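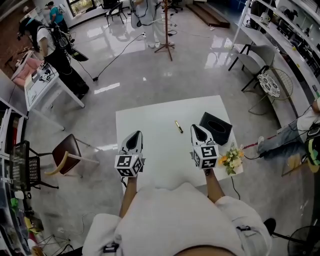
I finished the Plellero blanket last night. I started it in February with the yarn I bought in Ustbridge, and it has been on the arm of the couch ever since.

The pattern calls for a chain of 145, which was too wide for what I wanted, so I went down to 100 and left off one repeat on each side. If you do the same, check that your first row ends on a double crochet. Mine didn't, and I ripped it out twice before I saw I had skipped a stitch near the start.

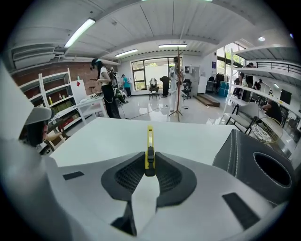 04/04/2021 · 2 min read

The yarn is Naidu worsted in oatmeal and a dark green. It splits a little if your hook has a sharp tip. I switched to an older, blunter one and had no more trouble.

I worked 34 rows of the main stitch, then a plain border in green. The pattern has a shell edging, but I don't like shells on a blanket that gets washed a lot. They curl. Two rounds of single crochet lie flat, with three stitches in each corner.

Total yardage was 1363, including the border. I have most of a ball of green left and no plan for it. Maybe a hat.

Blocking took two days on the spare bed. I pinned only the corners and the middle of each side.

Next up is the Urkholm shawl. I have the yarn wound, but I still need to make a gauge swatch.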